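Notebook, September — tarnish on plated clasps, Pundura batch

Opened 9:40. Continuing the sulfide exposure work on silver-plated clasps. The lacquered set from Fothergill goes in today next to the bare set. 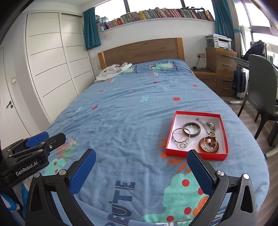
Svyatoslav Zinchenko wants the bare set run twice before any lacquered piece is touched, on the grounds that the first exposure mostly measures how well we degreased. Fair point. Bare set repeated, lacquered set pushed back to the afternoon.

Cleaning: warm water with a drop of dish soap, rinse in distilled, rinse in alcohol, air dry on mesh. No polishing cloth. The last cloth left a wax film and cost us a run.

Chamber: the old Dokano jar, lid regreased. Sulfide source in the side cup, humidity held with the salt solution. Clasps hung on nylon line, not touching. Reflectance read at the flat behind the tongue, same spot each time, marked with a scribe line.

Mean reading before exposure 635 (meter units, uncorrected). After 8 hours, 421. Color went straw, then a patchy brown near the hinge. The hinge always goes first. Plating is thin there and the crevice holds rinse water.

One clasp out of line with the others, hardly changed. Scratched the back and got yellow metal under a gray layer, so probably rhodium over the silver. Pulled it from the mean. The figures above are without it.

Lacquered set in at 2:15. Edges look poorly wetted under the loupe, particularly at the spring slot. Expect tarnish to creep in from there.

Storage strips: Morfudd Landeg has the paper ones from Billasholm, the copper-loaded type. Need seven for the drawer test. Strips to be cut to the same width and kept sealed until use; the previous lot sat open on the bench and had gone dark on one side.

To do: recalibrate the meter against the white tile, order nylon line, ask Kieran whether the lacquer was thinned.

Lacquered set comes out at 10:15 tonight. Jar key is on the hook by the sink.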